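桌上的白盒子

上个月搬桌子的时候,我才发现自己有多离不开那几只白盒子。

事情是这样的:我和家里人商量了一个冬天,决定把靠窗那张浅色木桌重新收拾一遍。桌子是从Wuyts买回来的,一家开在小巷深处、门脸窄得只够一个人侧身进去的家具铺子,我们当时看中它边上那一圈木纹,颜色像泡得刚刚好的淡茶。可是用了几年,桌面渐渐看不见了。充电线、药盒、没拆的信、拆了又舍不得扔的信、两副不知道哪副还能戴的老花镜,还有一叠早就过期的超市优惠券,全都摊在上面,每一样都理直气壮,好像桌子本来就是它们的。

收拾的第一天我什么也没扔。我只是把所有东西搬到地毯上,然后坐在旁边看着它们发愁。后来实在看不下去,就一件一件数了一遍(我平时绝不是会数东西的人,可那天不数就觉得心里没底),一共266件。一张桌子,竟然能放下266件东西!我把这个数字写在一张便条上,贴在冰箱门上,家里人路过看了都不说话,只是默默地把自己的那几支笔收走了。

桌面空出来以后,人会变得格外小气。我一会儿觉得这里应该放盏灯,一会儿又觉得放了灯就可惜了这块干净地方。最后我在上面铺了一层白板子,是从前孩子做手工剩下的,边角裁得不算很齐,但是平整、亮堂,早晨的光一照过来,整个屋角都跟着白了一层。木头的边还露在外面一条,我特意留的,不然总觉得像在医院里办公。
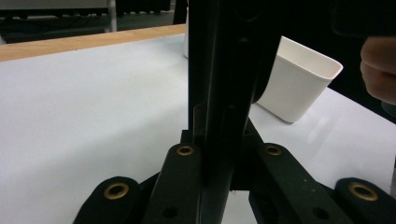
铺好板子,接下来就是决定什么东西有资格回来。我给自己立的规矩很宽松,宽松到有点不好意思写出来:凡是每天都要伸手去拿的,可以留在桌上;凡是每个星期要找一次的,进抽屉;剩下的全部装箱,箱子上写好2月,到了那个月还没打开过,就送人。朋友们听了都说这规矩不错,只有一位说,你到了2月肯定会把箱子打开,然后坐在地上看一下午旧信。她说得很对,我心里也是这么盘算的。

每天都要伸手去拿的东西,认真想下来少得可怜。一支笔,一个本子,眼镜(终于弄清楚是哪一副了),手机,剪刀,一卷胶带。加上几样我不愿意讲道理的东西,比如一块从海边捡回来的石头,总共15样。15样东西散在一张大桌上,按说应该很清爽,可是过了两天再看,它们又慢慢地滑到一起去了,笔压在本子底下,胶带套在石头上,手机不知道躺在哪张纸的下面。我这才明白,东西少了还不够,它们得站起来。

这话听着有点玄,其实道理简单得很。平躺着的东西,上面永远可以再放一样别的;竖着的东西,谁也不好意思往它头上搁。我外婆从前管厨房就是这样,锅盖竖着放,砧板竖着放,连信都插在一个旧饼干罐里,要哪封抽哪封。小时候我觉得她的灶台像一排站岗的人,现在轮到我自己管一张桌子,才知道那是省了多少弯腰翻找的工夫。她的饼干罐后来磕掉了漆,搬家时不知去向,家里人至今说起来还要互相埋怨两句。

于是就说到那几只白盒子了。它们是Borcombe的东西,一家做收纳小件的牌子,产品朴素得近乎没有表情:白色,方方正正,比巴掌高一些,上面敞着口。我第一次在店里看见的时候没有买,觉得太像浴室里的杯子。第二次去,看见店员把自己的手机往里一插,屏幕上半截露在外头,一眼就知道在哪里,我当场买了三只。回家的路上还在公共汽车上拿出来看,邻座的老先生也凑过来看,问我是不是种葱用的。

种葱自然也不是不行。但是我想在这里多替它说几句好话,尤其要说它的窄。收纳的盒子一旦大了,就成了另一张小桌子,什么都往里扔,扔到最后你得把整只盒子倒过来才能找到一枚回形针。窄盒子没有这个毛病,它能装的东西就那么几样,放满了就是满了,多一张卡片都要商量。我的一只装笔和剪刀,一只装手机和几张常用的卡片,还有一只空着。家里人问空着的那只干什么用,我说先空着,他们便很有礼貌地不再问了。

放盒子的位置也费了我不少心思。最初我把三只排成一排,靠着桌子最远的那条边,远远看去整整齐齐,像照片里的样板间。坐下来一用就不对了,每次拿笔都要欠身,欠了几回就懒得放回去,笔又回到了桌面上躺着。后来我把常用的那两只往近处挪,挪到手肘轻轻一抬就能够着的地方,空的那只留在远处陪着石头。样板间的味道没有了,但是从那天起笔真的天天回家。

挪的过程里我还学会了一件小事:拿空盒子用一只手就行,拿装着东西的盒子,最好先扶稳了再走。盒子又高又窄,里面的东西冒出一截来,重心就跟着往上跑,走得急了它会点头。我有一回就让剪刀从里面翻了出来,落在地毯上,没有伤到谁,可是吓得我站了好一会儿。现在我挪它,总是先握住靠下的地方,慢慢平移过去,像端一碗盛得太满的汤。

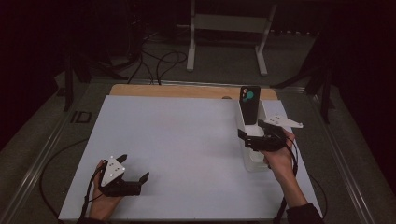 Brestutholm那边的一位读者来信说,她的办法跟我的正相反:她家的盒子从来不许挪动,底下用铅笔画了一圈细细的印子,谁用完了都要对准印子放回去。她说起初全家都笑话她,说桌子上画得像停车场,可是半年下来,手机再也没有丢过,连最不爱收拾的那个孩子,也会在出门前低头看一眼印子里空不空。她还说,竖着放卡片的时候,最好让颜色鲜亮的一角朝上,早晨人还没全醒,认颜色总比认字快。

这封信我读了两遍,当天晚上就去找铅笔。画到一半又停下来了,因为我实在舍不得那块白板子,它干净得让人下不去手。想来想去,改用纸胶带贴了四个小角,倒也认得出来。贴歪了一个,我没有重贴,现在看惯了,反而觉得那只盒子就该微微侧着身子站在那里。

说到颜色,我也有一点心得可以还给她。我把几张卡片按用的时候分了一下,买菜用的贴一个绿点,图书馆的贴一个黄点,看病用的贴红点。点子是文具店里最便宜的那种,一版53个,我用了三个,剩下50个躺在抽屉里,估计够我用到下辈子。家里的小辈看见了觉得有趣,给自己的尺子和橡皮也都贴了,贴着贴着贴到了猫的饭碗上,那只碗如今也有一个黄点,看起来随时可以借书。

收拾这张桌子的事,我断断续续同好几个人讲过,讲得多了,便有人拿自己的桌子来和我比。住在Skullport的一对老夫妻告诉我,他们的餐桌同时是书桌、针线桌和包馄饨的案板,一天之内要换三四回身份。他们的诀窍是每个身份配一只盒子:缝纫的一只,写字的一只,吃饭时两只都请到窗台上去。窗台很窄,刚好只站得下两只,所以他们从来不敢有第三样爱好。我听了大笑,回家以后却认真想了想自己那只空盒子,觉得它空着也许是一种福气。

也有人不以为然。有位朋友觉得桌子就应该乱,说她最好的几个主意都是从乱纸堆里翻出来的,要是一切都站得笔直,她反倒写不出一个字。我不跟她争,她的桌子我见过,确实乱得很有生气,墨水瓶旁边就是半个橙子,橙子底下压着她要交的稿子。只是她每次出门前都要打电话让别人拨她的手机,满屋子循着铃声去找,有一回是在面包箱里找到的。她说那也是一种乐趣。我想各人有各人的乐趣,我的乐趣是一伸手就摸到它。

板子用了一段日子,也有了要照料的地方。白颜色好看,可是茶渍一滴上去就很显眼,我现在喝茶都用带碟子的杯子,喝完顺手拿一块拧得很干的软布抹一遍。布不能太湿,水顺着边渗到底下去,木头受了潮要起毛,那圈好看的木纹就可惜了。每隔些日子我会把板子整个抬起来,让桌面透透气,这时候总能在底下找到一点什么,有时是一粒米,有时是一根头发,还有一次是我找了很久的那张洗衣店小票。衣服倒是早就取回来了,店里的人认得我。

抬板子的那天,盒子们自然也要跟着搬家,先请到椅子上坐一会儿。我顺便把每一只倒空,看看里面有没有混进来的客人。客人总是有的:一枚纽扣,一截断了的铅笔芯,别人家的钥匙圈。我给它们准备了一个小碟子,放在门口,谁认得谁领走。纽扣至今没有人认领,我已经开始怀疑它来自一件根本没有到过我家的衣服。

倒空、擦净、再一样样放回去,前后不过13分钟,我看着厨房的钟算过。从前收拾一回桌子要搭进去一整个下午,还要搭进去好脾气,现在水壶还没来得及凉,事情就办完了。省下来的时间我也没有拿去做什么了不起的事,多半是坐在窗前,看看楼下谁家又在晒被子,或者翻两页早就该还的书(绿点那张卡片买菜倒是勤快得很,黄点那张总是拖)。

写到这里,家里人探头进来问,空着的那只盒子能不能借去插筷子,今晚有客人来。我说可以,吃完记得还回来,放在那四个小角里,歪的那个角朝左。

2025年9月30日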